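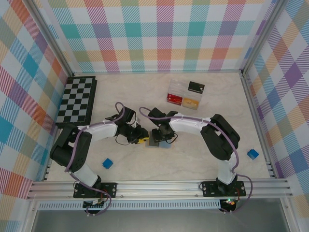
Puesto de dos brazos, vista desde la cámara fija.

Ticket 200 – Presupuesto de repuestos, celda Wullach
Estado: abierto

Buenos días. Debo cerrar el pedido antes de septiembre y necesito confirmar unas cantidades con Clusten.

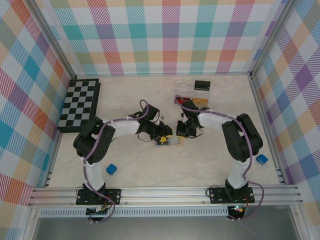
Pido 8 juegos de dedos para las pinzas y 17 bridas con cable de reserva. El precio de Wikström no incluye el transporte.

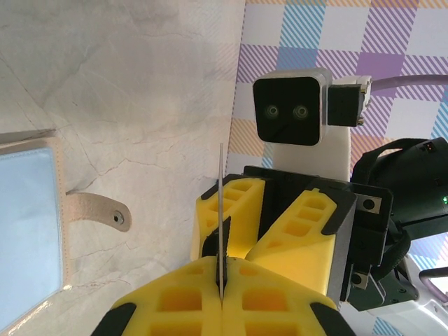 Actualización, 9:00 – Pravbridge ofrece los dedos con un plazo de alrededor de 9 semanas. Para mí es demasiado largo.

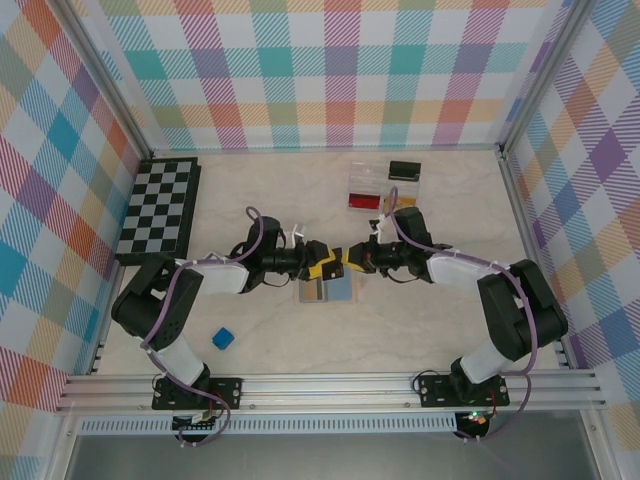

Ruego que me indiquen si se puede dividir la entrega en dos partes. Quedo pendiente del nuevo presupuesto.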